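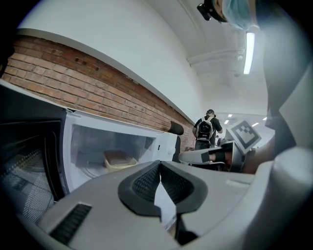 The microwave job, corridor end. Yellow container in, door still open.

2018-06-09

Up early, porridge, bus in. Got to the building before the main doors were unlocked and had to go round by the loading dock. Oldřich Halás was already upstairs with both grippers out on the bench, going over the finger pads with a damp cloth. He says dust gets into the texture and things slide. I haven't noticed it myself but I did mine as well.

Our task this week is the microwave. Open the door, put the container in, shut the door, open it again, take the container out, put it down. The one holding the grippers does all of it with them and isn't allowed to help with a finger or an elbow. We need 351 good runs between us for the project and at the start of today we had 225. The target for the session was 100. I thought that was too many and said so, and was told to get started.

Oldřich's list of rules is taped up next to the sign-in sheet. Start from the same place. Don't talk to the gripper. Don't stop halfway to fix your sleeve. If you drop the thing, finish the run anyway and write D next to the number. I wrote D a fair bit in the first hour. The container has a lid that sticks out a little at the rim, and if you take hold of it there it tips forward as soon as you lift. Better to go lower down and keep the wrist flat.

The door is harder than the container. Pulling it open is fine once you have one finger behind the edge, but pushing it closed with the left hand while the right is backing out took me ages to get smooth. I kept bumping the side of the housing. Florent, the program we use for sorting the runs, throws out anything where the marker on the other gripper is hidden for too long, so you can't cross your hands over either. By mid-morning I had worked out a way of bringing the right one back first and parking it in the air with the marker facing me. After that the rejects dropped.

We did 60 before lunch. Cheese and pickle sandwich, an apple, half of somebody's banana bread from the Kratochvíl group. They are doing drawers this term and are well ahead of us. Their drawers come out straight every time and our door swings, so I don't think it's a fair comparison, but I didn't bring it up.

Rang Mum from the stairwell. She wanted to know if I was eating and when the thing would be finished. I told her end of term. She asked what it would do when it was finished and I said put food in a microwave. She said she could do with one of those. Dad's knee is no better. He has been told to keep off the ladder and has already been up it.

Afternoon was slower. The corridor gets foot traffic and there was a stretch where I had to start again four times on account of people coming past and wanting to know what we were doing. My shoulders were sore by then. The grippers don't weigh much when you pick them up but they do after a couple of hours with your arms out in front. Swapped with Oldřich at run 80 and did the log instead. He is quicker than I am and his runs all look the same, and I'm not certain that's a good thing. The notes from Dudley in February said we should vary the position of the container more. I moved it a bit to the left and a bit to the back between his turns and wrote down where.

Finished at 100, of which 26 went out, mostly mine and mostly from the morning. That leaves 74 good ones and brings us to 299. So 52 to go, and then the checking. Oldřich wanted to keep going until we had the lot. I said no, my hands were cramping. He did another 19 on his own while I packed the chargers and labelled the cards, and every one of those was kept, so the total stands at 318.

Still to do: 33 more runs. Find out if the pads need replacing before the demonstration or if cleaning is enough. Ask for the bigger container as well as the yellow one. Write up my half of the methods section, which is two paragraphs at present and one of those is the title of the project, Plillidov, and what it stands for.

Home on the late bus. It was raining and my umbrella was at the lab, behind the door where I always leave it. Had soup, washed my good jumper in the sink and hung it over the bath. Tried to read but kept going over the door movement with my left hand on the blanket. Alarm set for seven.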